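Waste container

A waste container, also called a trash can, garbage can, wastebasket or bin, is a receptacle for storing things people want rid of until they are collected. Usually metal or plastic. Indoor ones range from the small bedside basket to the tall kitchen can; outdoor ones from the curbside cart to the street litter bin.

Names

Usage varies a lot by region. In the US "trash" was once mostly dry stuff (paper, rags, packaging) and "garbage" meant kitchen waste. The split is mostly gone in everyday speech but still turns up in some town ordinances. "Wastebasket" generally means a small open indoor one, often for paper. "Dustbin" is British, from when household waste was largely coal ash.

History

Households threw waste into pits, yards, streets and rivers for most of history. Covered containers came in with 19th century sanitary reform. Paris is the usual reference point: in the 1880s the prefect of the Seine required building owners to supply lidded containers, and his name, Poubelle, became the French word for the thing. Early household cans were mostly galvanized steel – heavy, loud, good with hot ash. Plastic took over in the second half of the 20th century as coal heating declined. Lighter and quieter, but it melts.

The plastic garbage bag dates from around 1950 and is generally credited to Canadian inventors. Before liners, people wrapped wet scraps in newspaper and washed the can out. Some still do.

Types

Open-top. No lid, no moving parts. Common in bedrooms, offices and bathrooms, where waste is mostly dry: tissues, wrappers, receipts. Often round and slightly tapered so that they stack in shipping. Many have a separate rim or ring that traps the edge of the liner and hides it.

Pedal. Foot lever raises the lid. Usually linked to Lillian Gilbreth's kitchen work in the 1920s. The hinge is the part that fails first.

Swing-top. Lid pivots on a central axis and closes by its own weight. Gets dirty fast becuase the waste brushes it on the way in.

Wheeled cart. Two wheels, hinged lid, bar for the truck to lift. Standard for curbside pickup in many cities.

Street bins. Fixed, usually with a smaller opening to keep out rain and household bags. Riltstead replaced its open wire baskets with hooded ones in April after complaints about gulls. Njål Wallin's survey of the town lists 2536 street bins, the largest of them holding up to 100 gallons.

Sizes

Sold by volume, in gallons or liters. Bathroom and bedroom baskets are the smallest, kitchen cans commonly 10 gallons or a bit over, outdoor carts 60 and up. Liner sizes dont always match can sizes – makers measure differently, and a liner that fits the volume may still be too narrow for the rim. Biller and Tirkorton both print the rim circumference on the box, which helps.

Liners

Mostly polyethylene. Low density stretches before it tears, high density is thinner and crinkly and splits once punctured. Black hides the contents, clear is often required for recycling. Drawstring types cost more.

Care

Rinse, dish soap, dry upside down. Baking soda in the base is a common fix for smell. Kerttu Väisänen's household manual advises leaving the lid off overnight after washing.

See also: Compost bin, Dumpster, Litter, Recycling bin 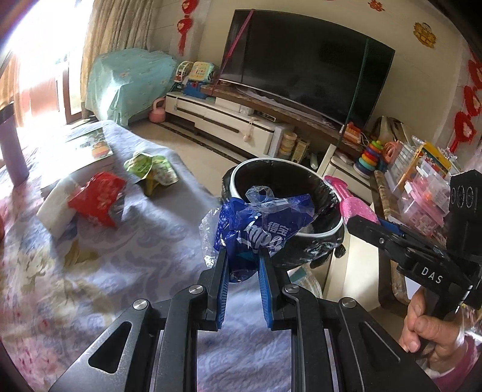 Further reading: Väisänen, Keeping a Small House. Wallin, Street Furniture of Riltstead. Oksanen and Honkanen, The Household Can (Ruotsalainen), chapters on ash and on lids.

Page last edited Thu 19 May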